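Laundry Storage in Single-Room Student Flats: Project Report, Module 6
Parkport site, Skasar building

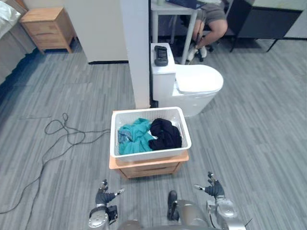 The project looked at where worn clothing is kept between washes in flats where the bed, desk and toilet share one small floor area. Survey answers came from 322 tenants, of whom 99 had no fixed place for a basket. Baskets were therefore put on whatever low surface was free. A nightstand was one such surface: the white plastic basket stands on the light-wood top, directly in front of the toilet, and two garments, one teal and one black, already rise slightly above the rim. Perforated sides were preferred in the survey for airflow — this was not measured.

Method
Floor plans were drawn by hand and checked against the Plerkell letting sheets. Free floor area was taken with all drawers open.

Limits
Wall-hung bags were left out. The Mercado building was surveyed in November only, and its answers are listed separately in Appendix B.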